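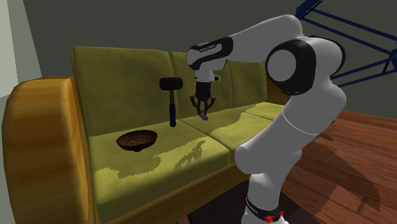 Home Meetings Talks Library Contact

Search talks and notes Go

Bakery tokens of Stotness: speaker notes
Keyvan Mousavi, November meeting

Start with the bread token passed around in its flip. Aluminium, holed, "good for one loaf". Ask people to hold it by the edges.

Background, keep it short. Bakers sold tokens in advance and customers left them out for the delivery man. The baker had his money early and no coins sat on the doorstep overnight. Same idea as milk tokens, which most members will know better.

The Karimi bakery is the main part of the talk. Three shapes: round, octagonal and scalloped. The round ones come first. The octagonal ones have a wider rim and the second R in the town's old spelling is recut - show the enlargement on the handout.

The ledger records an order for 1422 pieces. I have traced 66. Most of the rest were probably melted when the bakery changed hands, but I have no paper for that, so say "probably".

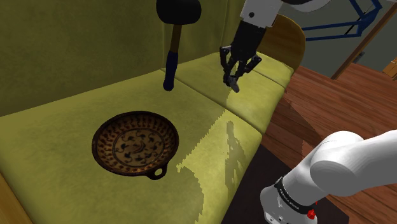

Ceramic dish on the front cushion

Colour and cleaning. Aluminium goes a dull grey and should be left that way. Dips made for silver will ruin it. If there is dirt in the lettering, use distilled water and a wooden toothpick, then pat dry. Brass pieces need a separate talk.

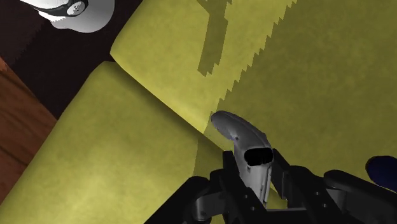
Reading time: 2 minutes

Countermarks. Of the 66 traced, 16 have a small N punched above the hole. The usual explanation is Nernico, the flour mill that bought the delivery run. I think this is right, but the punch also turns up on one dairy token, so leave room for questions.

Prices. Plain round pieces sell for about 40 dollars in decent condition. Countermarked ones seldom come up. Don't quote the Skastatex sale, as that lot was mixed.

Finish by asking members to check their junk trays for octagonal pieces and to send me a rubbing or a scan of both sides.

Related talks
Milk tokens and the dairies that issued them
Storing aluminium and zinc
Reading a die crack
Tram tokens, part two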